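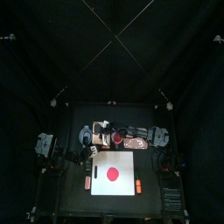
Siker grippers on both arms now, after 3 weeks with the Skaltuvon ones. Same controller, same overhead camera, black cloth all round so the light stays put. I like them a lot for cups and bottles. Thin things flat on the table are another story, and the black marker lying along the edge of the white board is the one I keep swearing at. Has anyone got a decent fingertip for that?

wobblebench
Nice setup! What's your finger travel speed? I ran mine far too fast at first and it just pinged pens across the room.

Kevin Ó Riain
Slow, I think - I left it on the default. The pitcher handle bothers me more if I'm picking faults.

grellusik_fan
Sorry, but I'd go back to the Skaltuvons. 474 picks logged on mine before a pad wore through, and they manage pens fine.

wobblebench
Don't agree. Pads are cheap, and the Skaltuvon wrist is a brick. On a small arm you feel every gram of it.

grellusik_fan
Depends on the arm, mine's a Carroll and it copes.

Kevin Ó Riain
Mine sag a bit with the heavy ones, so I'm with wobblebench there. Might try filing a 5 mm lip on the fingertips and leave the wrist alone. Will post the numbers in July if I don't ruin them.

wobblebench
Do one finger first!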